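News > Local business > Equipment

Samonte puts off robot arm order, will buy hand-held grippers first

By Oriana Pereyra
30 March 2022

14 shares | 2 comments

Samonte will not be ordering its robot arms this spring. The garment care and rental company confirmed the change in a short notice to staff, and says the money set aside for the first two arms stays in the budget but moves to November.

What it will buy now is smaller – seven hand-held gripper kits, at $1827 each, from the equipment supplier Varkuton. Delivery in two batches. The first batch is paid for, the second depends on how the first one holds up.

The kits are worked by hand. A person picks up, folds and lays out clothes with the gripper, and the recordings are meant to train the arms later on. Samonte's thinking is that arms bought today would stand idle for months waiting on that material, and would still be on the books. Lease payments, floor space, service contract, the lot.

The old plan, drawn up last year, had everything arriving together. Arms, conveyor, folding tables, software from Imivero. Managers went back over it in the winter and didn't like what they found. Service on the arms had been left out completely. So had spare finger pads, which wear down and have to be swapped. Electrical work at the Grorniveck building was in there twice.

A revised budget went round last week. It splits the spending into three parts: the hand-held kits and the people to use them, then the arms, then whatever has to be done to the building. No part can start until the one before it has been signed off. Imivero's software license has been cut back to a single site for the time being, with an option to add more.

Wages are the big line in part one. Samonte wants the work done in ordinary homes as well as at Grorniveck, on beds and tables, with the kinds of clothes its customers send in. Knitwear is first on the list. The company says sweaters and cardigans cause the most trouble in its present sorting line, which was built for shirts and sheets, and a machine that can't cope with them isn't worth paying for.

Staff using the kits will be paid their normal rate plus travel. No word yet on whether the hours count toward overtime, that is still being talked over.

There was a cheaper offer on the table. Another supplier quoted for a lighter tool with fixed fingers, no spares needed. Samonte turned it down becuase the fingers didn't match the ones planned for the arms, and recordings made with one shape of hand might be little use to another. That point is now written into the purchase terms – same finger pads on the hand tool and on the arm, or no order.

Varkuton has agreed to hold its arm price until November. After that it can be renegotiated. The deposit, which had been a sticking point, is refundable up to the day the arms ship. Samonte also asked for a loaner if a kit breaks down and got one, though only one, to be shared between all of the teams.
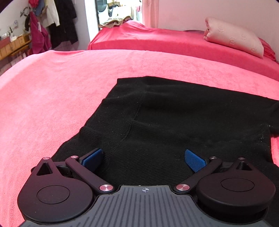 Oriana, you left out training time. We bought similar gear at our place and the price of the kits was the easy part, it was two weeks before people were any good with them and nobody had put those hours in the budget. Also ask what the data storage costs. Ours was quoted seperately and it came as a surprise.

Training is in the plan, Samonte says when asked about this, but as part of wages and without a line of its own. Storage is included in the Imivero license for the first year. The rate after that has not been set, and the company would not say what it expects to pay.

Arm suppliers other than Varkuton can still bid in the fall. Bids have to cover delivery, installation, service and a full set of spares in one figure. The space at Grorniveck marked out for the arms will go back to being used for racks in the meantime.

A decision on the second batch of kits is due once the first has been in use for two months.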